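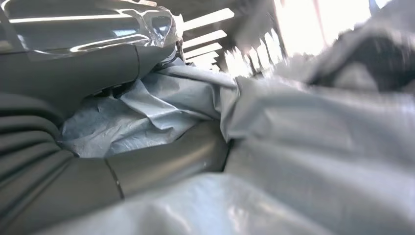 Frischhaltefolie, Backpapier und Alufolie richtig verwenden

Frischhaltefolie haftet am besten auf sauberen, trockenen Rändern. Wenn sie an einer Schüssel nicht halten will, den Rand mit einem Tuch abwischen und die Folie noch einmal straff darüberziehen. Auf Glas und glasierter Keramik klebt sie gut, auf Kunststoff und Edelstahl deutlich schlechter. Ein Gummiring hilft, oder man befeuchtet den äußeren Rand der Schüssel ganz leicht mit dem Finger.

Folie abreißen

Die Rolle vorher für 90 Minuten in den Kühlschrank legen. Kalte Folie lädt sich weniger auf und klebt nicht so schnell an sich selbst. Die meisten Schachteln haben an den Schmalseiten eingestanzte Laschen, die man nach innen drückt. Sie halten die Rolle fest, damit sie beim Ziehen nicht herausspringt. Erst die gewünschte Länge abziehen, dann den Deckel schließen und mit einer Bewegung von einer Ecke zur anderen abreißen. Ist der Anfang verloren gegangen, ein Stück Klebeband auf die Rolle drücken und langsam abheben.

Wer viel einfriert, kommt mit einer nachfüllbaren Box mit Schneideschlitten besser zurecht. Wir benutzen seit Jahren die von Bonero für Rollen bis 38 cm Breite. Der Schlitten lässt sich herausnehmen und abspülen.

Einfrieren

Fleisch, Teig und Käse eng einwickeln und die Luft mit der flachen Hand herausstreichen. Die Enden verdrehen und unter das Päckchen legen. Frischhaltefolie allein reicht im Gefrierfach nur für kurze Zeit, danach gibt es Gefrierbrand. Für länger kommt ein Gefrierbeutel darüber oder eine Lage Alufolie. Inhalt und Monat auf ein Stück Malerkrepp schreiben und vor dem Einfrieren aufkleben, auf kaltem Kunststoff hält es nicht mehr.

Hefeteig nicht zu straff abdecken. Die Folie dünn mit Öl bestreichen, sonst zieht man beim Abnehmen die halbe Oberfläche mit.

Was nicht in Folie gehört

Brot schwitzt in Folie und wird schnell schimmelig. Es gehört in einen Brotkasten oder ein Leinentuch. Pilze in einer Papiertüte lagern. Weichkäse im Originalpapier lassen. Bei fettigen Lebensmitteln auf die Packung der Folie schauen, ob sie dafür freigegeben ist.

Saures und Salziges nicht in Alufolie wickeln, also keine Tomaten, keinen Rhabarber, keinen Feta und keine Zitronenscheiben. Die Folie wird angegriffen und bekommt kleine Löcher. Auf einer Edelstahlplatte geht das noch schneller.

Backpapier

Backpapier rollt sich nicht mehr zusammen, wenn man es einmal kräftig zerknüllt und wieder glattstreicht. So legt es sich auch besser in eine Kastenform. Für Plätzchen kann derselbe Bogen 3 Bleche lang verwendet werden, solange er nicht dunkel und brüchig ist. Die Temperaturangabe auf der Packung beachten, unter den Grill gehört Backpapier nicht.

Aufbewahren

Rollen liegen am besten in einer flachen Schublade, weit weg vom Herd. Wer keine frei hat, schraubt einen Zeitschriftensammler innen an die Schranktür. Vorher die Tiefe der Einlegeböden messen, sonst geht die Tür nicht mehr zu.

Benutzte Frischhaltefolie kommt in den Restmüll, saubere Alufolie zu den Wertstoffen.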